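Re: [refurb-floor] arms on the teardown benches

Femi Odukoya wrote:
> Fliltness wants the arms doing drive swaps by July.
> They say it frees people up for testing.

Frees them up for what testing? We have 2 test benches and no orders for more. Wosach was told the same thing, and the people there ended up minding the arms and clearing jams on the same pay. I want the retraining hours in writing before I call this progress - and I want to know who signs for a bent connector.

Desktop towers, open, with the gripper at the drive end:

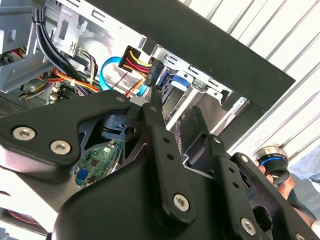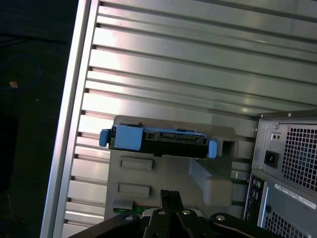
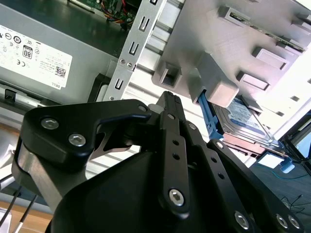
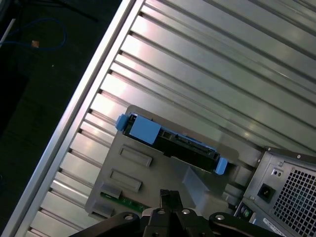
Vesela Vasić replied that the hours are in the draft, 40 per person, but that it says nothing yet about who signs.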